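O kit Drundasora, ou quanto vale uma hora a desmontar canetas

Há meses que me falam dos kits de demonstração para ensinar robôs em casa. A ideia, na brochura, é simples: usamos uma câmara na cabeça, fazemos tarefas miúdas com as mãos, enviamos os vídeos e a empresa devolve um «modelo de habilidade» para carregar num braço de bancada. O Drundasora custa 385 euros, mais 18 por mês pelo serviço de processamento. O braço vende-se à parte. Convém ler esta frase duas vezes antes de pôr o cartão.

O manual vem assinado por uma tal Marianna Makowska e está bem escrito, reconheço. O que me irrita é o tom. «Actue com naturalidade» aparece logo na primeira página, e a seguir vêm regras sobre a altura das mãos, o ângulo do pescoço e o tempo que cada peça deve ficar à vista. Naturalidade com regulamento, portanto.

As tarefas

O catálogo traz 139 tarefas. Escolhi as do grupo «objectos pequenos de secretária», que na página de vendas aparecem como ideais para principiantes. A primeira foi com tiras finas: pegar pelas duas pontas, segurar no ar, pousar. Descalço, de pé, com uma caneta preta em cima da mesa e um comando de consola que devia ter arrumado antes.

O problema das tiras é que os dedos tapam quase tudo o que interessa. O polegar direito fica em cima da ponta e, visto de cima, quem é que adivinha a força que estou a fazer? Perguntei ao apoio técnico se havia algum sensor previsto para isso. Respondeu-me Hendrik Radebe, educado e rápido, a dizer que o modelo «infere o contacto a partir do contexto». Pedi números. Mandou-me a brochura outra vez. 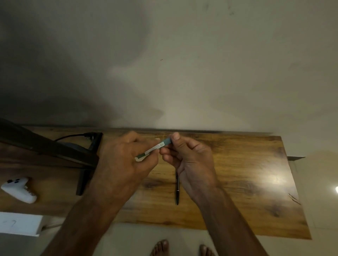
Canetas, a parte séria

Depois passei às canetas, e aqui o kit ganha algum interesse. Segurar um corpo prateado com a mão esquerda e levar à ponta uma peça branca e azul com a direita é um gesto que fazemos sem pensar e que deve ser um pesadelo para uma máquina. As duas mãos trabalham juntas, a peça é minúscula, e a mesa envernizada devolve a luz toda. O manual recomenda uma superfície mate. A minha não é, e não vou comprar outra por causa de um kit.

A aplicação avalia cada gravação com uma nota de qualidade. Gostava de saber com que critério, porque duas tentativas que me pareceram iguais tiveram notas bem diferentes e não há explicação nenhuma no ecrã. Também não há forma de contestar – só o botão de repetir. 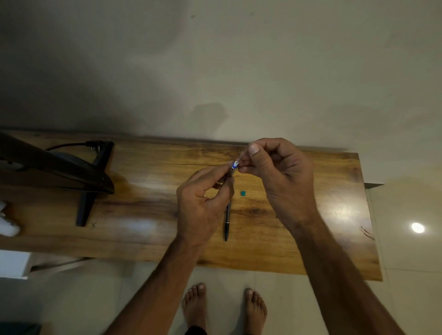

Contas e dúvidas

O plano base inclui 1167 minutos de vídeo. Parece muito até percebermos que as repetições também contam, incluindo as que a própria aplicação nos manda fazer. E os vídeos ficam com eles: a cláusula sobre «melhoria do serviço» não tem prazo. Eu pago, trabalho e cedo o material. Já tive empregos com melhores condições.

A favor: a fita da cabeça é confortável e o envio nunca me falhou. Contra: quase tudo o que depende de acreditar na palavra do vendedor. O concorrente da Nowicki é mais caro, mas ao menos deixa apagar as gravações. Vou manter a assinatura até Fevereiro e pedir outra vez os números ao apoio técnico. Se vierem, publico-os aqui.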